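Rétrécissement du coton : notes après deux saisons de lavage

Publié le 12/26/22

J'avais promis à Samira Nseir de mettre au propre mes notes sur le retrait des tissus au lavage. Elles traînaient dans un cahier depuis avril. Je les recopie ici dans un ordre un peu arbitraire, en laissant de côté la laine, qui feutre par un mécanisme différent et mérite un billet séparé.

Le retrait d'un tissu de coton a deux composantes. La première est la relaxation. Au tissage puis à l'ennoblissement, l'étoffe est maintenue sous tension, surtout dans le sens chaîne. L'eau fait gonfler les fibres, les liaisons hydrogène se réorganisent et les fils reprennent une ondulation plus marquée. La longueur diminue sans que la fibre elle-même ait raccourci. L'essentiel se produit au premier lavage, le reste se répartit sur les suivants.

La seconde est le retrait progressif, lié à l'agitation mécanique et au séchage en tambour. Il concerne surtout les mailles, dont les boucles se déplacent plus librement que les fils d'une toile. Un jersey peut donc continuer à bouger longtemps après qu'une popeline s'est stabilisée.

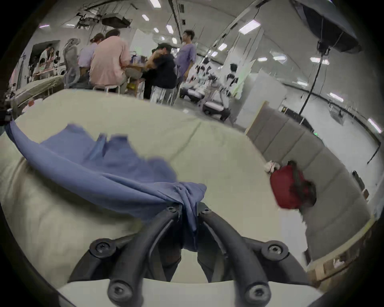
Pour mesurer, je trace au fil contrasté un carré de 400 mm de côté, à bonne distance des lisières. Le feutre lavable est plus rapide mais il bave, et l'incertitude de lecture devient comparable à ce que l'on cherche. Je relève trois longueurs dans chaque sens, à plat, sans tirer, et je garde la moyenne. Un retrait de 50 mm par mètre se lit alors comme un écart de 20 mm sur le carré, ce qu'un réglet ordinaire donne sans difficulté.

Deux précautions. Le tissu doit reposer une nuit dans la pièce avant chaque relevé, car le coton échange de l'humidité avec l'air et ses dimensions en dépendent. Et il faut noter le sens chaîne avant de couper l'échantillon - j'ai perdu une série entière de cette façon.

Sur la température, mes relevés ne montrent pas grand-chose entre le froid et 40 °C pour les toiles. Le mode de séchage pèse davantage. Oona Heinonen, qui coud des chemises et tient ses propres tableaux, trouve un écart plus net que le mien en faveur du froid. Nous n'utilisons pas la même machine : la sienne est une Brokden à chargement par le dessus, la mienne une Clinen frontale qui essore fort même en cycle court. Il faudrait échanger des coupons du même rouleau.

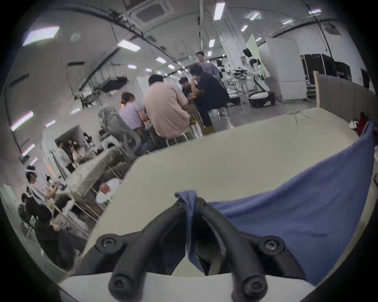
Reste la question du repassage. Un fer à vapeur passé en appuyant dans le sens chaîne rend une partie de la longueur perdue. Cette longueur disparaît au lavage suivant, et la mesure faite juste après repassage ne vaut donc rien. Je relève toujours avant le fer. Pour un vêtement à ajuster, en revanche, c'est l'état repassé qui compte, et je note les deux valeurs dans des colonnes distinctes.

Avant la coupe, je lave maintenant deux fois toute étoffe annoncée 100 % coton, au programme prévu pour la pièce finie, avec séchage identique. Les bords sont surfilés au préalable, faute de quoi la toile s'effiloche et les fils s'emmêlent dans le tambour. Pour le lin, j'ajoute un troisième passage. Les viscoses demandent autre chose : la fibre perd beaucoup de résistance à l'état mouillé, et un essorage vif déforme le biais.

Le coupon de Tzanetos commandé à l'automne n'est pas encore mesuré. Je mettrai les chiffres à la suite de ce billet, avec ceux du sergé Umau si j'en retrouve l'étiquette.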